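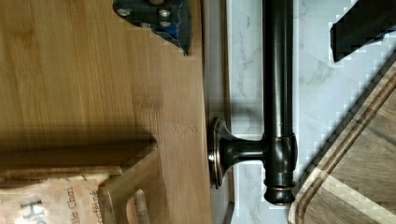 Lista: Asesoría jurídica y cumplimiento
Asunto: Re: Plazo de conservación de expedientes cerrados

Estimados miembros de la lista:

En respuesta a la consulta remitida en abril por la delegación de Heria, que se reproduce a continuación, esta secretaría comunica el criterio adoptado.

Prakash Amin escribió:
> Solicitamos aclaración sobre los expedientes del asunto Hayes.
> ¿Debe computarse el plazo desde la última minuta o desde
> la notificación del cierre al cliente?
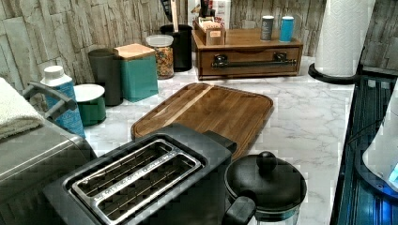 El plazo se computará desde la notificación del cierre. Los poderes originales se devolverán al cliente en los 9 días siguientes, con acuse de recibo firmado en dos ejemplares.

Quedan exceptuados los expedientes con recurso pendiente, que permanecerán bajo custodia del letrado responsable.
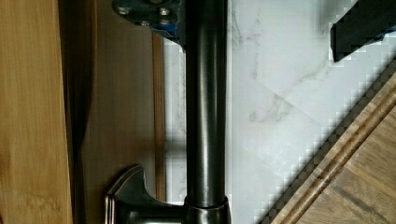 En cuanto al archivo de Plirngate, los 800 expedientes pendientes de traslado deberán figurar en el inventario de Zoter antes de su salida. Toda baja requerirá la autorización escrita de tres letrados.

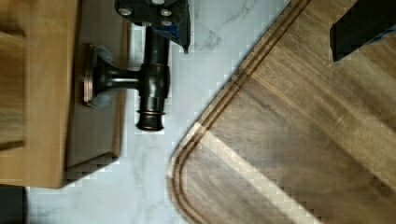
Las observaciones podrán remitirse a esta misma lista hasta las 14:00 del último día hábil del mes.

Atentamente,
Secretaría de la Asesoría Jurídica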